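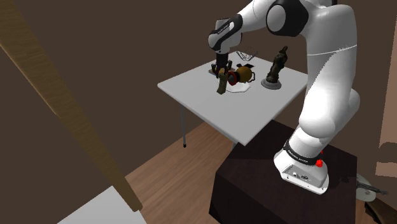
Welo two-finger gripper on a white arm, low over a crowded tabletop. Rendered in Fleden.

Welo Two-Finger Gripper
Parallel-motion gripper for tabletop arms, with simulation model for Fleden

Service notice 47: finger position error after long power-on
Posted 23 May 2018
Applies to: all Welo two-finger grippers with controller release 1, and the matching Fleden model

Summary

The Welo gripper can report that its fingers are fully open when they are not. The fault builds up slowly while the gripper is powered and idle. After 60 minutes without a homing move, the gap between the fingers can be up to 20 mm narrower than the value shown on the controller.

An arm that comes down over an object on the strength of that value may land a fingertip on the object instead of beside it. One customer had a finger link bent this way. There have been no injuries.

Riviere is supplying controller release 2 to all owners at no charge. Until you have it installed, please use the gripper only with the limits given under "What to do now."

What happens

The controller keeps track of the fingers by counting motor steps from the last homing move. It should also check that count against a sensor on the drive screw. In release 1, the check is skipped when the gripper is in its low-power hold, and the controller trusts the step count alone.

In low-power hold, the motor lets the screw creep a little toward closed. The movement is too slow to hear and makes no difference over a short pause. Over a long pause it adds up. When the gripper wakes, the controller starts from the old count, so every position it gives from then on is off by the same amount.

The error does not correct itself during normal picking. It stays until the gripper is homed or the power is turned off and back on. An emergency stop does not clear it either, as the controller stays powered through the stop so that it will not drop a part.

Grip force is not affected. A part that is already held stays held, and the force limit works as described in the manual. The trouble is only with the approach.

Where it causes trouble

In a bin or on a conveyor with wide spacing, you may never see the fault. It shows up when the fingers have to go down between things that stand close together, and when the object is not much narrower than the opening.

The test table in the Fleden household scene is a fair match for the work where the fault was found. It has a shallow angular dish, a rounded yellow vessel on its side with a red ring at one end, a radio with a thin antenna, and a small figure on a round base. Most of these are awkward shapes. The radio is the worst of them for this fault, with a wide body and an antenna that a fingertip can catch on the way down. The vessel is next, mostly on account of the parts that stick out from it.

When the reported opening is right, the fingers pass on both sides of the target and stop just above the table. When it is wrong, one finger arrives early. Which one depends on how well the arm is centered, so two runs of the same program can fail in different ways. Several owners first took this for a camera calibration problem and spent time on the wrong thing.

Look at the gap before the fingers close. With the gripper in position and the target between the fingers, there should be clear tabletop on at least one side of it, and the other side should not be touching. If both fingers are tight against the target before the close command has been sent, stop and home the gripper.

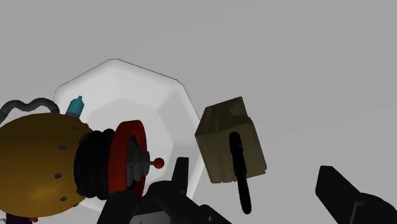
How the fault was found

The first report came from a packing line in Odville. The arm there stood idle over the lunch break and then went straight back to work with no homing move. The first pick after the break failed often enough that the operators had started to watch for it. They would stop the arm, cycle the power and carry on, and the cycle cleared the error each time. The stop log shows no cause because the controller did not see one.

Mali Pumphrey from our service group went to Odville with a spare gripper and a set of gauge blocks. She left the spare powered on the bench, measured the gap by hand at intervals, and wrote down the controller value next to each measurement. The controller value never changed. The measured gap did.

Nana Antwi then repeated the job in Fleden, using the household scene and a copy of the Odville program. The gripper model that we ship for Fleden is built from the controller code, so it has the same skipped check. It did not have the creep, as the model treated the screw as locked in low-power hold. For that reason none of our simulated runs before this notice could have shown the fault, no matter how many were made. With creep added to the model, the failed approach came up the first time she let the program wait out the full idle period.

We should have had creep in the model from the beginning. It is in there now, and you can turn it on or off under Gripper > Drive > Hold behavior.

What to do now

If your gripper is on release 1:

1. Add a homing move at the start of every program, and after any pause longer than a few minutes. Homing needs free space on both sides of the fingers, so do it away from the table.

2. Turn off low-power hold if your cell allows it. The setting is on the second page of the controller menu. The motor housing will run warmer. This is within its limits, but keep hands off the housing during long shifts.

3. Slow the last part of the approach. Set a stop height above the tallest object and come down from there at reduced speed, with contact stop turned on in the arm controller.

4. Do not reach between the fingers to check the gap while the gripper is powered. Use a gauge block with a handle, or take the power off first. The number on the display is not a safe guide to how far apart the fingers are.

5. Check the finger links if you have had a hard landing. Look for a fingertip that sits lower than the other one, and for a joint that does not swing freely. A gripper with a bent link should come off the arm.

A good place to home is off to one side, with the arm raised and the gripper pointing straight down over something that is bare. Save that pose by name so that it can be called from any program. We use a pose over the mounting pedestal for this in the Fleden scene, well clear of the items on the table, and the move there and back adds very little to a cycle.

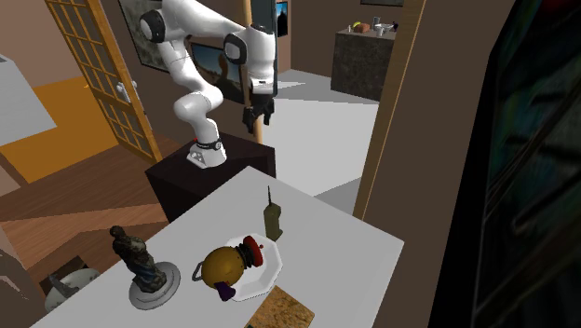 If your pedestal also carries cables or a tool rack, pick another spot. The fingers swing slightly outward as they reach the end of their travel, and a homing move that hits something on the way will stop early and store the wrong zero. That leaves you with a position error again, this time from a different cause. Release 2 rejects a short homing move and shows a message. Release 1 accepts it.

What changes in release 2

– The sensor on the drive screw is read in every power state, including low-power hold.
– If the sensor and the step count disagree by more than a small margin, the gripper stops and asks to be homed.
– A homing move that ends early is rejected.
– The controller shows the time since the last good homing move.
– After an emergency stop, the gripper will not open or close on a position command until the sensor has been read.

The last item may affect your programs. If yours sends a position command right after a stop is cleared, it can now come back with "not ready." Wait for the ready signal and send it again.

Release 2 does not change grip force, closing speed or the connector. Saved poses carry over. You will need to home once after installing it.

Fleden model update

The updated model is a separate download and works with the current version of Fleden. It includes the creep behavior, the new checks and the household scene with the named homing pose already saved. Old scenes open as before, with creep turned off. We suggest turning it on and leaving it on, even for scenes that have always run clean.

The model does not simulate damage. A finger that lands hard on an object in Fleden will stop or push the object, and the run goes on. Turn on contact logging if you want a record of where the fingers touched.

Parts and returns

Replacement finger links are supplied free for any gripper damaged by this fault. Send us the serial number and the stop log. A photo of the link helps but is not required. If the drive screw has also been strained, we will ask for the whole gripper back and send a loan unit while it is in the shop.

Grippers shipped from June onward have release 2 installed and carry a green dot on the connector cover. Stock already held by dealers does not have the dot and needs the update.

Ordering

Welo two-finger gripper, with controller and cable – in stock
Finger link set, left and right – in stock
Gauge block with handle – in stock
Loan unit – by arrangement with service

Questions about this notice go to Riviere service, attention Mali Pumphrey. For help with the Fleden model, ask for Nana Antwi. Please quote notice 47.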